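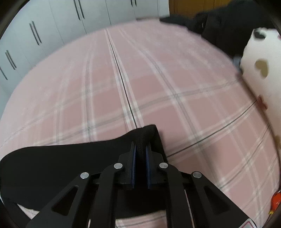
3.2 Collection of folding examples

The Kitevard set was gathered in ordinary bedrooms, with a hand-held gripper and without any robot arm. Each collector received one gripper, a short written guide and a list of cloth items to handle. We asked them to work on the bed they normally use and to leave the rest of the room as it was. In Figure 2 the fingers hold a pinched fold of black fabric, and the pink plaid cover under it has stripes and a dark seam of its own. Such a background is difficult for our model, which in early training often took a line on the bedding for the border of the item. We therefore kept these examples in the set and gave them the same weight as those recorded on plain covers.

Figure 2. Grasping black fabric on a patterned bed cover, seen from the camera on the gripper.

The set contains 1900 examples from 63 homes in Wiltgate and Ketcombe. One example begins when the open fingers come near the cloth and ends when they release it. If the collector lost the fold in the middle of a movement, the guide told them to grasp again and continue. We did not remove these second attempts. In the earlier Leckie set all of them were deleted, and the model trained on it had no useful behaviour after a slip.

Two of the authors checked every example before training. We rejected 142 further recordings, which are not included in the total given above. Most were rejected because a hand covered the lens at the moment of the grasp, and the others because the gripper opening could not be recovered from the colour of the finger pads under weak light.

The choice of grasp point was left to the collector. Some people prefer to begin at a corner, others pinch the middle of an edge and pull the cloth towards themselves. This makes the examples less uniform than those of a single trained operator, and the effect on learning is examined in Section 4.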